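Haltero dinner plate, 11 inch: review after a year of daily use
Reviewed by Colm Daly
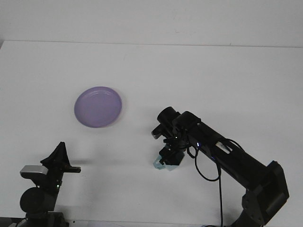

Round plate in lavender-purple, with the raised rim.

The Haltero dinner plate is sold singly and in boxes, in a short range of colors. I bought mine from the Matville store in October of last year to replace a stoneware set that had chipped at the rims. The notes below cover fit, heat, wear and handling. I paid full price.

Size and fit

The maker quotes 11 inches across, and a tape measure agrees. That matters in kitchens with older wall cabinets. Mine are shallow, and with the plates pushed to the back wall the doors close with little to spare. Anyone with face-frame cabinets should measure the clear depth inside the frame before ordering. The depth printed on a cabinet spec sheet is usually the outside figure.

In the dishwasher the plate stands in every second slot of the lower rack. In adjacent slots the rims touch and rattle through the wash. On a machine with a low upper rack, the lower spray arm clears but the top edge of the plate can catch the upper basket when it slides in. Raising the upper basket one notch cured it on mine. A compact dishwasher with no adjustment will be a problem.

Shape

The well is shallow. Anything with a thin sauce spreads to the rim and stays there, so soup and most stews belong in a bowl. Dry food, eggs, rice and roast vegetables sit well. The rim is high enough to push a fork against when chasing peas. It also gives the fingers a positive grip when the plate is full.

Stacking is good. A stack of 7 stands straight and does not rock when the top plate is lifted off. The foot on the underside was left slightly rough on one of mine and scratched the plate below it before I noticed. I took the burr down with 400-grit wet sandpaper, used wet, and have had no more marks. Check the foot with a fingertip before stacking new ones.

Heat

The care sheet allows the microwave and forbids the oven. In a 900-watt microwave, two minutes with leftovers left the rim comfortable to hold and the center warm. Three minutes with a wet paste, such as refried beans, made the center too hot to carry without a cloth. The plates hold heat less well than the stoneware did. Food that would stay warm through a slow dinner on the old set needs to be eaten sooner on these. I tried warming them with hot tap water before serving, and the benefit was gone by the time everyone sat down.

Surface and wear

Turmeric and tomato are the usual tests. A curry left overnight wiped off with dish soap and a soft sponge. A tomato sauce baked on in the microwave needed a soak, then came away clean. Beet juice left nothing.

Knife marks are the weak point. Serrated steak knives leave fine gray lines that show when the plate is tilted toward a window. A paste of baking soda and water removes most of them. The rest have stayed. Plain-edged table knives have done no visible harm. Households that eat a lot of steak should look at a harder surface.

The color has held. I kept one plate out of the dishwasher and washed it by hand as a control. After a year of normal cycles at the standard temperature I cannot tell it from the others in daylight. The high-temperature cycle may be another matter, and I have not run it.

Comparison

The nearest rival I have used is the Takács everyday plate. It is heavier, has a deeper well and resists knives better. It also costs more, and the rim is too thick for my dish rack. Nuala Moriarty, who reviewed it on this site in spring, broke 2 in a year of use. I have broken none of the Haltero plates, with one drop from counter height onto vinyl flooring. Neither result proves much.

The Okbridge plate is the cheap option. The glaze on mine crazed within months and I stopped using it for food.

Faults

The price sticker leaves a residue that soap will not shift. Cooking oil and a paper towel will. Replacements ordered later may come from a different color batch, and the one I added was a shade darker than the first box.

Verdict

Recommended for everyday use in a household with a full-size dishwasher and cabinets of adequate depth. Not recommended for oven users or for regular use with serrated knives. Buy 2 spares with the first order so that the color matches.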